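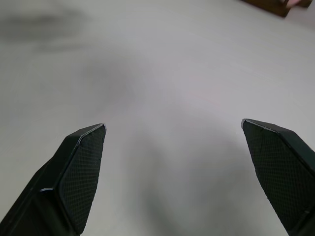
1/ Grasp planner week, part one (long thread, get a brew)

Right, a few of you asked what I've been up to since the demo and the answer is: software. Mostly mine, mostly broken, slowly getting less broken. I'm going to try and write it down while I still remember which bits were my fault.

2/ For anyone new, I look after the pick-and-place stack at Brollport. Two-finger gripper, camera on the wrist, one long table. Rodrigo Caldeira does perception, Thenmozhi Marar does the low-level control, and I sit in the middle with the planner getting blamed by both of them.

3/ Monday's job was the wrist view. The fingers are always in it, both sides, nearly black with that crosshatched pad on the inside faces. Lovely and high contrast against a pale table, so you'd think masking them out would be ten minutes' work. Reader, I had lunch, I had another coffee, I went home.

4/ The old mask was a fixed polygon per finger, drawn by hand when we first bolted the thing together. Fine if the fingers never move. They're fingers! So as soon as the opening width changed, the mask was in the wrong place and the segmenter started reporting a thin dark object right next to the pad. Which was the pad.

5/ And then the planner (my bit) would very politely plan a grasp on its own finger. I have a folder of these. Sibusiso Msimang wants them printed for the kitchen.

6/ New version: take the joint reading, run it through the finger model, project the outline into the camera, grow it a few pixels, mask that. Everyone who has done this before is now shouting "well obviously" and yes, thank you, I know.

7/ Two things bit me.

First, timestamps. The joint reading and the camera frame weren't being matched properly, we were just grabbing the latest of each. At low speed you don't notice. Close the gripper quickly and the mask trails behind the finger like a dog that doesn't want to leave the park.

8/ Thenmozhi found that one in the time it took me to explain it to her. The camera pipeline was 70 ms behind and I'd assumed it was nothing. There's now a small buffer of joint readings and we interpolate to the image time. Twenty lines of code, four of them comments apologising.

9/ Second thing, highlights. The bevelled edge at the top of each finger tip catches the light and comes out as a thin pale line. Against a pale tabletop! So the edge check I'd added, to confirm the projected outline matched the real one, kept losing the tip and deciding calibration had drifted.

10/ Spent far too long on that before Deolinda Frade wandered past and asked why I was checking the tip at all, when the textured pad is right there with a nice strong pattern on it. So now we check against the pad. I'm buying her lunch.

11/ Next up, shadows, my nemesis. A white-ish table sounds like the easy case and it's not. You get soft grey patches all over it, some of them between the fingers where you most want clean data, and the brightness is different in every corner.

12/ Our "is there anything between the fingers" check was a plain threshold. Darker than X, something's there. You can guess how that went. It would see a grey smudge on bare table and tell the planner to go ahead and close. Big confident squeeze on fresh air.

13/ Rodrigo's replaced it with a little classifier on the patch between the pads, trained on 500 crops we labelled by hand. Empty, not empty, can't tell. I was sceptical about "can't tell" and it's turned out to be my favourite class. If it says that, the arm lifts a bit and looks again.

14/ Related: stuff at the border of the view. When there's only a corner of something brown poking in at the top right, what should the planner do with it? The old one ignored anything touching the image edge. The new one keeps it as "something, extent unknown" and won't swing a finger through it.

15/ This made the planner more timid, which Joaquim Sequeira spotted straight away as he's the one who watches cycle times. He's not wrong. We lost a bit of speed. We also stopped nudging things we hadn't looked at properly, so I'm calling it a draw and he's calling it a regression.

16/ Tooling corner! Best thing I did all week was the replay viewer. Load a log, scrub through it, and see camera, mask, patch verdict and planned grasp together at the same instant. Before this I was lining up two windows by eye like an animal.

17/ It's called Grindau. No, there isn't a reason, I needed a folder name. It can only open our own log format for now and it falls over if the log has a gap in it. Will fix. Probably.

18/ Numbers, for those who like them. Old stack on the Brakley test set, 100 attempts: 70 good picks. New stack, same set, first proper run: 60. Yes, lower. I sat and looked at that for a good while.

19/ Went through the failures in the viewer and most of them were the arm timing out after too many second looks. It would get "can't tell", lift, look, get "can't tell" again and keep going until it ran out of time. So it's a retry policy problem and the seeing part is mostly fine. I'll take that.

20/ Plan is to make each second look come from a different angle, so it stops going back up to the exact same spot and hoping. Thenmozhi wants a cap on retries as well. We'll do both and see which one we regret.

21/ Few replies before I log off:

- yes, the finger model is just the CAD outline, simplified a lot
- no, we haven't tried pale fingers, please stop suggesting it to Joaquim
- the planner runs on the same box as perception, and it's cosy in there

22/ Part two will be the retry stuff and a rant about config files. If you've dealt with shadows on a light table some cleverer way, tell me, I'm all ears. Farquharson folks, I know you have, I saw your talk.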